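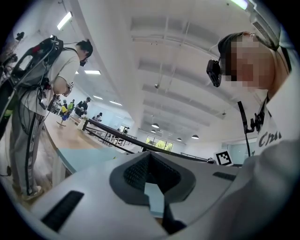 # Visita à Mundbridge, em Lagos: dia aberto da recolha com garras de mão

6 de junho de 2019

Escrevo este relatório para os colegas da Tolano que não puderam viajar. Peço desculpa por alguma falta no meu português; o Mirsad Vukčević leu a primeira versão e corrigiu os erros mais graves.

## Chegada

O edifício da Mundbridge fica a 40 minutos a pé da estação de Lagos, e eu fiz o caminho a pé, o que não recomendo com mala. Na entrada recebemos um cartão e um programa de uma página. A sala de trabalho é comprida e clara, com chão de madeira, teto branco e uma janela ao fundo que dá para as árvores. Uma grade preta atravessa uma parte da sala. Eu esperava um laboratório mais fechado, com portas e avisos, mas os visitantes podiam estar perto dos operadores.

## A demonstração

O dia foi dedicado à garra de mão. O operador segura a garra e faz a tarefa ele próprio, e a câmara da garra grava o movimento. Mais tarde, estas gravações servem para treinar o braço robótico, que não estava presente nesta visita. O corpo da garra é de plástico branco, com uma peça de malha cinzenta escura no centro.

Na equipa que vimos trabalhar havia também material que se leva no corpo. Uma pessoa tinha uma pequena câmara preta montada na cabeça, inclinada para baixo. Outra levava às costas uma mochila preta bastante volumosa, com muitos cabos. Perguntei se a mochila cansa. A resposta foi que sim, depois da primeira hora, e que por isso os turnos são curtos e há sempre uma cadeira por perto.

Na parede do fundo está colado um marcador quadrado, a preto e branco. Charalambos Konstantinidis, que conduziu a visita, explicou que o marcador ajuda a calcular a posição da garra na sala. Quando alguém se põe à frente dele durante muito tempo, a gravação pode ficar com um salto e é preciso repetir.

## Números que anotei

- Gravações feitas desde novembro: 1937
- Gravações aceites depois da revisão: 1210
- Pessoas que fazem a revisão: 3

A diferença entre os dois primeiros números gerou a conversa mais longa do dia. Konstantinidis disse que uma parte das perdas vem de relógios mal sincronizados entre as câmaras, e outra parte de tarefas interrompidas a meio. O programa de sincronização é da Zultbridge e vai ser substituído. Ele não quis dizer por qual.

## Experiência dos visitantes

Depois do almoço pudemos pegar numa garra. A tarefa era passar um copo de plástico de uma mesa para outra. Parece simples, mas eu rodava demasiado o pulso, e o copo saía do campo da câmara. Na terceira tentativa consegui uma gravação que o revisor aceitou, com a nota «lento, mas serve». Mirsad conseguiu à primeira e falou nisso até à estação.

O que me custou mais foi o peso na mão. A garra não é pesada quando se pega nela, mas o braço fica estendido e o ombro sente.

## Para a nossa equipa

Se fizermos recolha na Tolano, proponho começar pela fixação dos marcadores e pelos relógios, antes de comprar mais garras. Convém também pedir à Mundbridge a folha de critérios da revisão. Konstantinidis prometeu enviá-la por correio eletrónico, e eu reencaminho quando chegar.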